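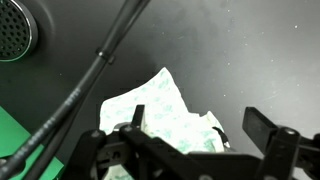

Home | Balls | Goals | Training Gear | Club Orders | Contact

Category: Soccer > Goals & Nets

Vemeck Folding Training Goal - $50 off until the end of February

I've coached juniors for 9 seasons and I'm fussy about goals, so I only stock ones I'd put up myself. The Vemeck folds flat and goes in the back of a hatchback (mine's a small one!) and I can have it standing before the kids have found their shin pads. The net clips are the new grey colour - same clips, same fit as the old ones.

Pegs are included for grass. On turf you'll want the Ultico sandbags, sold separately, and please do use them, even for a quick kickabout.

Clubs ordering pairs get free delivery to metro addresses. Country orders, drop me a line first and I'll work out the freight.

Item no. 2957

Back to top | © Fusent Sports | Contact us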